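Why Do We Sleep Better Under a Heavier Blanket?
Term project report, Health and Textiles

Our project started with an argument over breakfast. Half of us swore we slept like logs under a thick quilt, and the other half kicked everything off by midnight. So we decided to find out what students at our school really sleep under, and whether it has anything to do with how rested they feel in the morning!

We began with a paper survey in November. It had 9 questions, mostly check boxes, and we left it in homerooms and at the library desk. We got 796 sheets back, which blew us away (our teacher had guessed we'd be lucky to fill one folder). Each person wrote down what was on the bed, how many times they woke up, and how tired they felt at 7 a.m. A lot of them added comments in the margins, and those turned out to be our favorite part to read.

Then came the fabric work. We borrowed four covers and gave them the names of the streets we live on, so we wouldn't be swayed by price tags: Stosov, Kelden, Skoryk and Narnik. Stosov was the heaviest at 2,212 grams. Narnik was a thin summer cover that folds up small enough for a backpack. 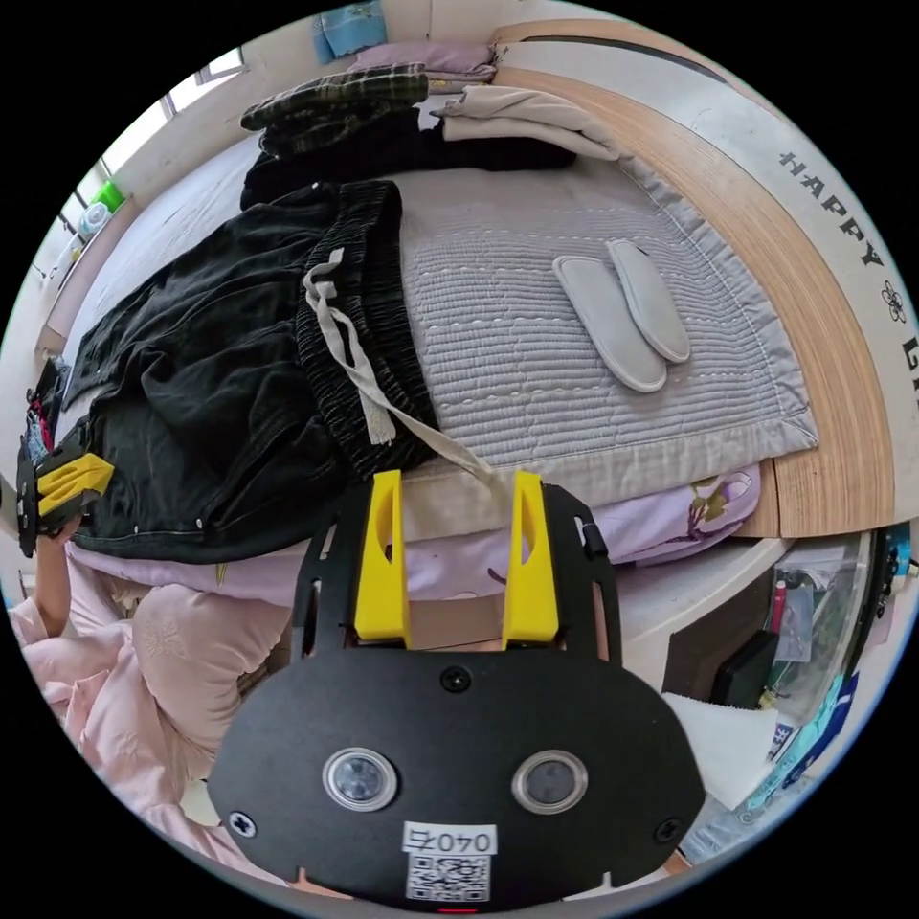

By Nkechi Igwe
Project group 4, text and charts

For the warmth test we filled a jar with hot water, wrapped it in one cover at a time, and read the thermometer every ten minutes for an hour. Stosov kept the jar warm the longest, no surprise there. What we loved was second place! We all bet on Kelden because it weighs more, but Skoryk beat it easily. Skoryk is puffier, and our best explanation is trapped air. Stitching matters here too: the lines that hold a quilt together also press it flat, so close stitching leaves less room for air. Kelden has much closer stitching than Skoryk.

The survey was messier. People with heavy covers did report waking up less often, but they also went to bed earlier, and we can't pull those two things apart with check boxes. Room temperature was a problem as well. We forgot to ask about it, and so many people wrote "my room is freezing" in the margin that we know it should have been on the sheet.

If we ran this again, we'd have each person try two covers for a week apiece and keep a short diary. We would also wash all the covers first, as Kelden had gone a bit lumpy in storage. Our jar readings and the blank survey are in the back of the binder, and any group that wants to pick this up next term is welcome to borrow the thermometer.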